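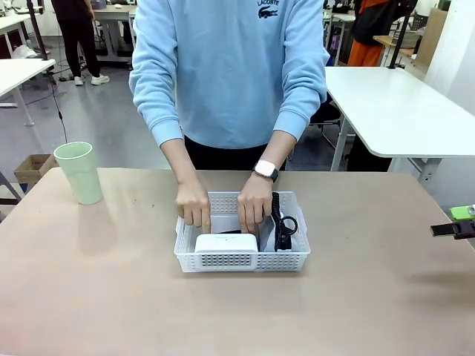 **Relico stacking basket - white plastic**

Back in stock, both sizes. Small one fits a normal kitchen shelf, large is better for under the bed or bottom of a wardrobe. Handles moulded in, no sharp edges.

- Wipe clean, or top shelf of the dishwasher (max 50 degrees)
- Stacks 3 high when full, more if empty
- Lids sold seperately
- White only for now - grey due in May

Holds about 8 kilos. Don't leave outside over winter, the plastic goes brittle.

Collection from the Dronddale shop or we post, usually 7 days. Bulk orders for schools and offices - ring and ask for Finbarr Geraghty, he does the prices. Returns fine if unused, keep you're receipt.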